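Section 4: Comparing fingertips on the two-arm bench

Written by Timothée Barbier and Javiera Insaurralde for the Jilunport workshop guide
Last revised: Tuesday, June 29, 2021

By now both arms are bolted down, powered and talking to the controller, and you've done the homing routine from Section 3. Now comes the fun part! This section takes you through a fair comparison of two sets of fingertips, using everyday desk items as the things to pick up. We run it with the Gilbert tips (short and stiff) and the Skinaretti tips (longer, with a bit of flex), but the steps work for any pair that fits the Jeltora mount.

Set aside an afternoon. A full comparison is 60 grasps per set of tips, and you'll want breaks, especially if you get as hooked on watching the wrist view as we did.

4.1 What you'll need

- Both sets of tips, with their screws
- The small hex key from the kit
- Pens, highlighters and one or two little boxes
- A small drawer unit with knobs
- A log sheet, on paper or on screen

Pens and highlighters are brilliant for this. They're light, they roll, and a tip that closes even slightly off centre will spin one away from you. Try to include one with a clear cap, as the cap and the barrel can look like two separate objects to the vision software.

4.2 Fitting the tips

CAUTION: Switch off power to the arm before you touch the gripper. Pausing the program is not enough, as the motors still hold their position and can start again from the controller.

1. Support the forearm with one hand and switch off the arm. It will sag a little once the motors let go.
2. Undo the two screws on each finger and slide the old tips off.
3. Slide the new tips on until they seat against the mount. Do the screws up finger tight.
4. Close the fingers by hand and check that the points meet. If one sits higher than the other, loosen both and start again.
5. Tighten the screws a quarter turn past snug. Don't go further - the threads are in plastic.
6. Restore power and run the open and close test from Section 3.

NOTE: Change the tips on both arms before you begin a set. Mixing tips between left and right sounds like a clever way to save time (we tried it), but you end up comparing the arms as much as the tips.

4.3 Setting up the camera views

You need a wrist view and a fixed view running together. The wrist view is where you judge how the fingertips line up with the object. The fixed view tells you what the rest of the arm is doing, and whether a cable is about to catch on something.

1. Open the Cameras panel and start the fixed view first. Both arms and the far corners of the table should be in it.
2. Start the wrist view. Both fingertips should be visible with the gripper open.
3. Set the exposure to manual on both. A white table fools the automatic setting every time.
4. Move the arm to its starting pose and save a still from each view under the name of the tip set. 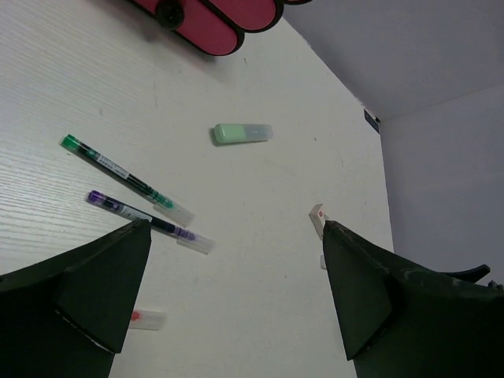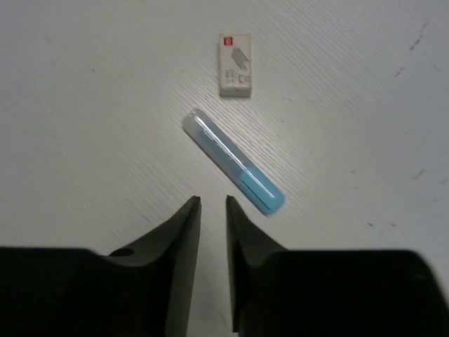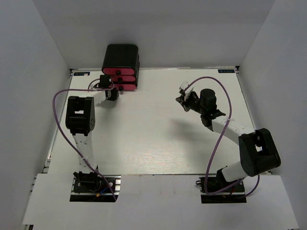

5. Check the delay between views by opening and closing the gripper once. If one view trails the other by more than you can ignore, restart the slower camera.

NOTE: Cables deserve a slow, careful look at this stage. Fold and stretch each arm through its full reach at low speed, and make sure there's enough slack at the elbow and wrist. Too much slack is a nuisance as well, and a loop that droops can get pinched in the joint.

4.4 Running the grasps

CAUTION: Keep your hands out of the work area while either arm is live. Keep the stop button within reach, on the side of your stronger hand.

1. Load the program called Fingertip Compare and set the closing force to 800. The scale is the controller's own, so don't try to read it as grams.
2. Place one object within reach and turn it to the first angle on the log sheet.
3. Start the grasp. The gripper lowers, closes, lifts, holds and sets down.
4. Log the result as held, slipped or missed. "Slipped" means the object left the table and then moved in the fingers. "Missed" means it never left the table.
5. Turn the object to the next angle and repeat until you've filled the sheet.
6. Finish with the drawer pulls, using the top knob first.

Resist the urge to nudge an object into a better spot after a miss! It's the awkward placements that show you how the tips differ.

If the controller shows code 62, the fingers met something before they reached the closing position you set. With thick markers this is normal and you can clear it. With thin gel pens it usually means a tip has come loose, so go back to 4.2.

4.5 What we found

On our bench the Gilbert tips were lovely on small boxes and drawer knobs, where a stiff finger goes exactly where you send it. The Skinaretti tips did better on anything round, and they were far more forgiving when the approach was a bit off. Javiera prefers the Gilbert set for everything anyway, and Timothée has given up arguing.

Save your log before you swap back. The file goes into the Results folder with the tip name at the front, and you'll need it again for the speed tests in Section 5.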